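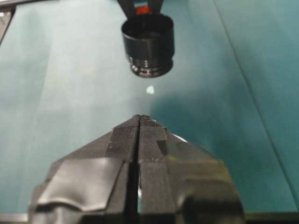
*A two-finger gripper, its tips closed, at the teal test table.*

For most of the winter, Mitali Sivakumar tested grippers at a bench by herself and kept her notes in a paper book. By February she had filled it. The book covers two kinds of fingers, the Ravn and the Troklow, and it's the reason her company, Osotico, stopped buying whichever set was cheapest.

Osotico packs small housewares for mail-order shops. Cups and mugs are the hard part. They're round and smooth, and they come with handles or without. A finger that does well on a box can push a cup over before it gets a hold on it.
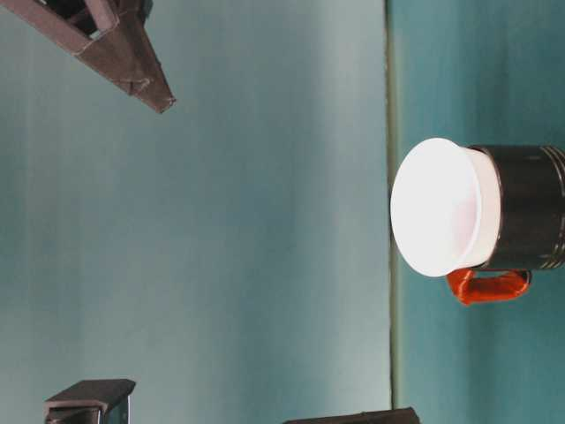

FLOLUS, 6/18/18

The test shop takes its name from the old mill district it sits in. Sivakumar works here with Leonie Prendergast, who writes the control software. They have logged 3629 grasps so far, 1425 of them on drinkware. A mug with a handle gets its own page in the log, because the handle changes where the fingers can close. Prendergast would like the software to choose the side. Sivakumar would like the fingers to be good enough that it doesn't matter.

They disagree about cameras too. Prendergast wants one at the wrist and a second fixed at the table. Sivakumar thinks the wrist view is enough for most jobs, and it's one less thing to calibrate.
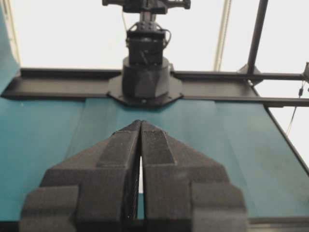 *Gripper fingers seen from the wrist, with a second arm mounted across the table.*

A set of Troklow fingers costs the shop $39 to replace. The Ravn set costs $655, and Sivakumar says it has to earn that. On plain cups the two came out close. On heavier mugs the Ravn slipped less, but it was slower to line up. 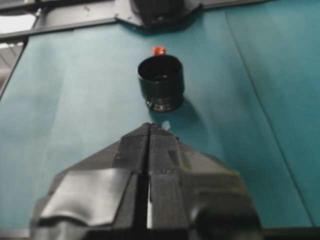
Wrist cameras have one plain drawback, and both women bring it up early: the gripper blocks part of its own view. With the fingers together, their wedge fills the lower center of the picture, and a black cup has to stand out ahead of the tip to be seen whole. Prendergast's answer is to find the cup from farther back and remember where it was. It works on a still table. On a moving belt — where Osotico needs it — she has more to do.

The belt tests come next, starting with the Troklow fingers. Sivakumar has bought a second notebook.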